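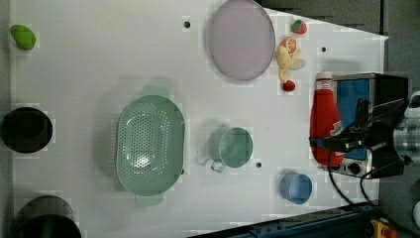 Festivals, Calendar and Customs > Mourning and remembrance

Which Adar is my grandfather's yahrzeit in this year?

Asked Feb 18, 2024. Viewed 2103 times

My grandfather died on the 20th of Adar, in a perfectly ordinary year with only one Adar in it. He was a considerate man and I am sure he would have picked a simpler month had he been consulted.

This year, as everyone who owns a Jewish calendar has been telling me, there are two. The wall calendar we get from Kollár, the memorial masons, puts his yahrzeit in Adar I. The Badalora app on my phone puts it in Adar II and sends me a cheerful reminder with a balloon on it. My aunt says both. My cousin says whichever is nearer to a weekend, which I'm fairly sure isn't a recognised opinion.

I asked at shul in Diltthorpe and got three answers from two people before the kiddush herring ran out. One said first Adar, the other said second, and then the first one said "well, or both" and went to get his coat.

Some background in case it matters. My father's side is Ashkenazi, from all over the place, and my mother's side is Sephardi. The grandfather in question is my father's father. There's nobody in the family who has kept up a strict custom. My father used to say kaddish in one of the Adars but can't remember which, and says that at his age it's a miracle he remembers there are Adars.

So: first, second or both? And is there a reason behind it, or is it simply that everybody's rabbi said something different once?

3 answers

Accepted answer (700 points)

You've wandered into one of the older arguments going, so don't feel bad about the herring.

The bare bones first. The Jewish year runs on lunar months and would slide backwards through the seasons if left alone, so seven years in every nineteen get an extra month. That month goes in before Purim. The usual Adar is then called Adar II, and the newcomer is Adar I. Purim is kept in the second one. Whether the first one is the "real" Adar for everything else is where people start raising their voices.

For someone who died in Adar of an ordinary year:

The Shulchan Aruch says Adar II, and that is what Sephardi communities generally do. Purim is in Adar II, so that's where the action is.

The Rema, writing for Ashkenazim, says Adar I. One line of thought is that you shouldn't put off a mitzvah when you could do it sooner. He also mentions that some are strict and keep both, so your aunt is in good company.

Your calendar and your app are therefore both right, they've just been brought up differently. Check the app settings. Mine had a menu for this, four screens deep, under "Other".

As your grandfather was Ashkenazi and it's your father keeping it, the plain default is 20 Adar I. If your father would like to say kaddish in both months, plenty do. What I wouldn't do is swap every leap year depending on which reminder pops up first. Pick with your rabbi, write it down, and put it somewhere your children will find it. We have ours inside the lid of the box with the candles in, in three different handwritings, one of them rude.

One more thing, for anybody landing on this page from a search. All of this is for a death in an ordinary year. If the person died in a leap year, you know which Adar it was, so in leap years you keep that one. In ordinary years there's a single Adar and the whole family can be on speaking terms again.

Comment: Bless you. Found the menu. Mine was under "Sound and display".

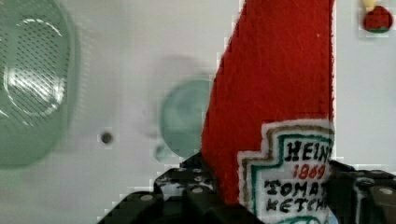 If my father keeps both dates, does he need a candle for each?

A candle is usually lit for each date being kept, at nightfall or just before sunset on the evening before, and left to burn through the following day. If the second date is only being marked with kaddish, some families leave the candle out, so ask whoever's custom he is following.

Answer 2 (200 points)

The answer above is sound, but I'd add that a lot depends on where he is saying kaddish. In a small shul where several people have yahrzeits in Adar, there used to be some tact involved in who got to lead the service on a date that was, strictly, his, and who was there on the "also" date. Where everyone says kaddish together this barely comes up. Where they don't, a word with the gabbai beforehand saves a scene.

Also, please don't carry this rule across to bar mitzvahs. A boy born in Adar of an ordinary year who turns thirteen in a leap year has his in Adar II, Ashkenazi or not. I know a family who reasoned from the yahrzeit, booked the hall for the first Adar and had to ring round everyone. The caterers at Kavus were very decent about the deposit. The boy was delighted, as he'd only learned half his portion.

Comment: And twins born either side of the month change can end up with the younger one bar mitzvah first. Try explaining that to the older one.

Comment: We tried. He's forty now and still brings it up.

Answer 3 (0 points)

just do the date on the normal calendar, that's what we do, it's always the same day and you never have to think about it

Comment: It is always the same day in one calendar and a different day in the other, and the yahrzeit goes by the other.

Comment: ok but you never have to think about it

Related questions

Died after dark: which Hebrew date do we use?
Yahrzeit on 30 Cheshvan when the month only has 29 days
What do people do for Purim Katan, if anything?
Can I light a yahrzeit candle in a flat with a very keen smoke alarm?
Changing family custom after marriage
Two yahrzeits on one day, one candle or two?

Contact us | House rules | Report a post | Back to top
Question 1522. Answers belong to those who wrote them. For a ruling, ask your own rabbi.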